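Read this section before you open the fan for the first time. It covers taking the motor down, cleaning it and getting it back on the ceiling bracket. Wiring the wall control is in section 9.

## 4. Servicing the Plullosska ceiling fan motor

The motor is brushless and needs no oil. Most noise complaints come from dust in the housing or from a canopy screw that has worked its way out. Check the canopy screws first. If they are tight and the fan still hums or ticks at low speed, carry on with the steps below.

**Caution:** Switch off the circuit at the breaker, not only at the wall. Wait two minutes before you touch the leads. The driver board holds a charge for a short time after the power is cut.

### 4.1 Taking the fan down

1. Set the ladder on a level floor, to one side of the fan.
2. Remove the blades one at a time. Keep each blade with its own screws and washers -- the blades are matched at the factory and numbered on the back.
3. Loosen the two canopy screws and slide the canopy down the rod.
4. Unplug the white connector, then the green ground lead.
5. Lift the hanger ball out of the bracket and bring the motor down with both hands. Do not let it hang by the leads.

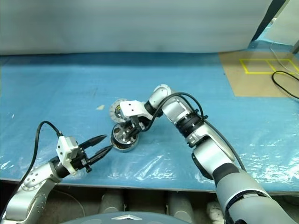

The short rod and the long rod come down the same way, but the long rod is awkward for one person. Have somebody hold the ladder and take the motor from you. On sloped ceilings, lower the fan toward the open side of the bracket.

Rods supplied by Multell have a cotter pin as well as a set screw. Take the pin out last and put it back first.

### 4.2 Opening the housing

1. Lay the motor flat with the rod side up.
2. Mark both halves with a pencil line across the seam.
3. Remove the housing screws in a cross pattern, a half turn each at first.
4. Pull the halves straight apart. The magnets will resist and then let go all at once, so keep your fingers out of the gap.

**Note:** If the halves will not part, look for a screw under the rating label. Motors made at Erkent before the September change have one there.
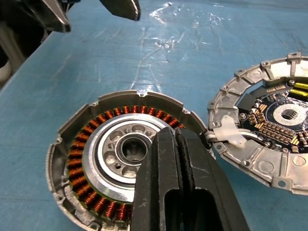

Do not use a screwdriver blade to pry at the seam. A nick in the rim will keep the halves from closing flat, and the fan will wobble no matter how well the blades are balanced.

### 4.3 Cleaning and checking

1. Brush dust out of the windings with a soft, dry paintbrush.
2. Wipe the magnet ring with a lint-free cloth. Metal filings come off best with a piece of masking tape.
3. Turn each bearing by hand. A rough or gritty bearing has to be replaced; order part 307 and fit both at once.
4. Look for darkened enamel or a burnt smell. Either one means a new motor, part 820.

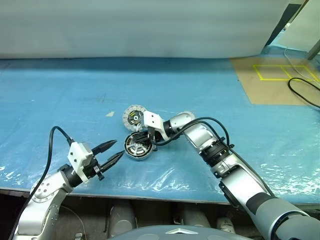

### 4.4 Closing up and hanging

1. Line up the pencil marks and lower the top half slowly. Hold it by the outside edge.
2. Start every screw by hand before you tighten any of them.
3. Spin the motor. It should coast to a stop without scraping.
4. Hang the ball in the bracket and turn it until the slot drops over the tab.
5. Reconnect the ground lead, then the white connector. 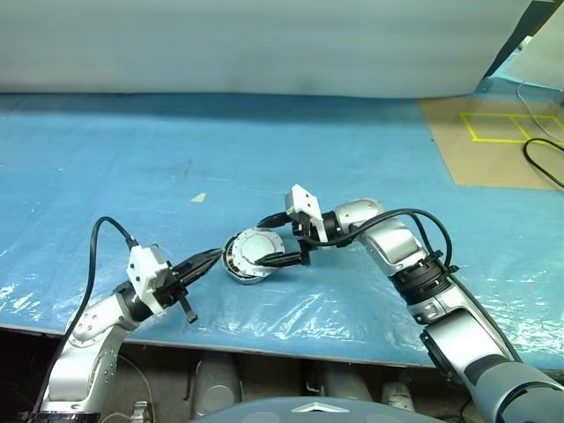
Refit the canopy before the blades. Tighten the blade screws evenly and run the fan on low for ten minutes, then on high. A slight wobble on high is normal with the long rod. For anything more, use the Grabowska balancing clips from the parts bag and follow the card that comes with them.

Questions about parts or the warranty go to Uyên Lục at the service desk, Friday mornings included. Have the serial number ready -- it is on the rating label and again inside the canopy.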